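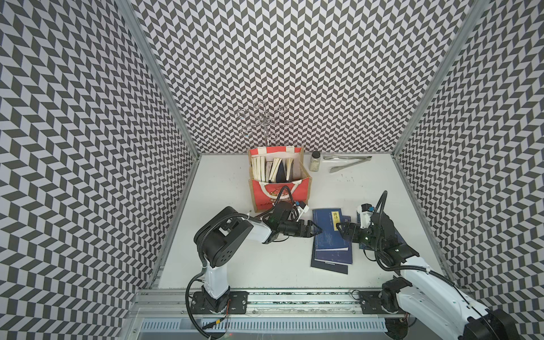 Judit Bognár wrote in to ask whether we really let the students start on books, when every other club she has visited begins with foam blocks, and whether we could please put our tips down somewhere she could print them out.

Well, Judit, we do, and I'm delighted to! The book-packing task has been the heart of our student project at Trostgate since February, and I have got rather fond of it. Everyone who joins has packed a bag of books at some point in their life, so they come to it full of opinions, and then they have to persuade two arms to agree with them (a humbling afternoon for all of us, me very much included).

Start with the bag. A tote that slumps will drive you up the wall. Put a couple of books in by hand first, spines down, and it will usually stand up by itself and keep its mouth open. If it still sags, fold a bit of stiff card into the bottom. Let the handles hang down on the outside - a handle lying across the opening will catch a finger sooner or later, and then the whole bag goes for a walk.

Choose your books with some care. Paperbacks of 200 pages or so are kind to beginners. The really thin ones bend, and the really fat ones may not fit between the fingers at all, so measure the opening before you go round the charity shops. We found that a grip of 50 mm was plenty for our shelf, though Quentin Lemaire would like it noted that his dictionary was unfairly excluded.

Lift a book with one arm and steady it with the other. Students always want both arms to grab at once, and I do understand it, it looks splendid, but two grips pulling a hair out of line will twist a cover quite badly. Let one arm take the weight, bring the second in to touch, and only then turn the book upright.

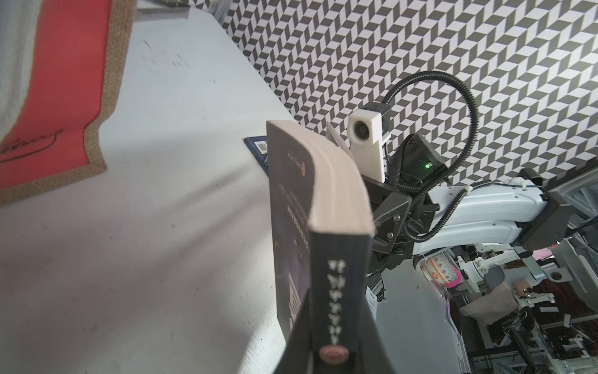
Go slowly at that point, slower than feels sensible, and hold the book by the middle of its block of pages. Loose slips and bookmarks are best taken out beforehand. I had a lovely old bus ticket in one of mine and I have not seen it again.

A few smaller things we have picked up along the way:

Wipe the table before each session with a barely damp cloth. Grit under a cover makes it drag.

Tie the cables with some slack at every joint, then move the arm by hand through its full reach before you trim the ties. Stijn Hendriks trimmed first, once.

Keep a notebook by the bench and write down the failed tries as well as the good ones. Ours passed 2000 entries just before the break, and the first pages still make very good reading over a cup of tea.

Swap drivers often. Tired hands get snatchy, and the second person has normally spotted something by then anyway.

Booklets and loose sheets deserve an evening to themselves. They lie so flat that the fingers skate straight over them, and the trick we like best is to push a sheet gently against something heavier until its edge lifts a little. Albane Joly's group also fans the pile out first, so there is always a corner to go for. 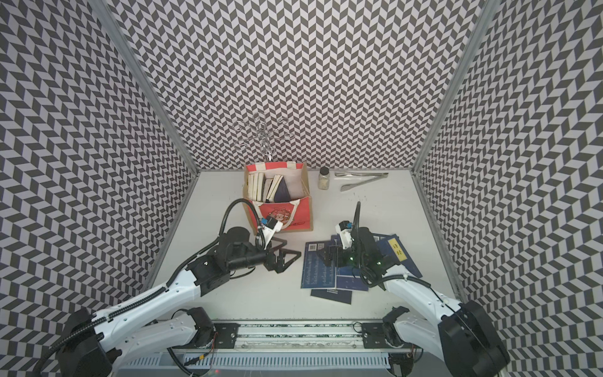 Paper practice, with the book bag at the back.

If you try any of this with your own club, do write and tell me how you got on, particularly if you have found a decent way of picking up a single sheet. Next month I'll be going through jar lids, and Albane Charpentier has promised me her notes on tongs.

3965 views | 50 shares | Leave a comment

Get our workshop tips by email once a month. You can unsubscribe at any time.

We use cookies to remember your preferences. Accept | Settings

© Trostgate Student Robotics Club | Contact us | Back to top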